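Garow repair and swap room reopens with longer tables and a toy corner

The swap room at Garow has reopened after a winter break, with more table space and a new corner for children's toys and small household items.

The room, on the ground floor of the old Kocabaş furniture workshop, closed at the start of January so that the floor could be levelled and the heating replaced. It is now open every Tuesday from 2 until early evening, and visitors can bring in up to 20 items at a time.

Organisers said the work had cost a little more than planned, mainly on account of the floor, which had sunk along the wall nearest the yard. The extra was met from the sale of unclaimed furniture last autumn.

The swap works as it did before. Items are handed over at the door, checked, and put out for anyone to take. There is no charge, and visitors do not have to bring something in order to take something home. Clothes are no longer accepted, as the church hall in Kurden already runs a clothes rail and the two were filling up with the same coats.

According to the room's own tally, 1,024 items found a new home last year. Kitchenware made up the largest share, followed by books and toys. Roughly 2,000 had been handed in, and most of the remainder went to the Vivix reuse shop on the Kurden road, which will go on collecting at the end of each month.

The toy corner was added after requests from parents, who said small things were getting lost among the saucepans and lamps. Play food, balls, building blocks and board games will now be kept together. Sets with pieces missing are welcome, provided this is written on the lid, and loose pieces go into a tray of their own so that people can look for the one they need.

The wooden tables have been kept. They came with the building and carry plenty of marks from their workshop days, and there had been talk of covering them with vinyl. In the end they were scrubbed and left bare – a decision that seems to have pleased regular visitors.
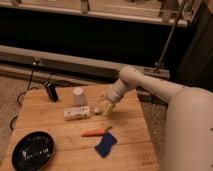 Craft materials are also being taken for the first time. Paper cups, cardboard tubes, clean tubs with lids and offcuts of card can be left in the crate by the side door, for use in the making sessions planned for the school holidays. Glass jars cannot be accepted.

Electrical goods have to be handed in separately and will be put out only once they have been tested, so people bringing them should expect a wait of a week or so before they appear. Batteries should be taken out first. Car seats, cycle helmets and mattresses are still refused.

Parking in the yard is limited during opening hours and the gate on the Kurden side stays locked. Anyone with heavy or bulky items is asked to use the front entrance, where a trolley is available. Larger furniture can be listed on the noticeboard inside the door instead of being brought in.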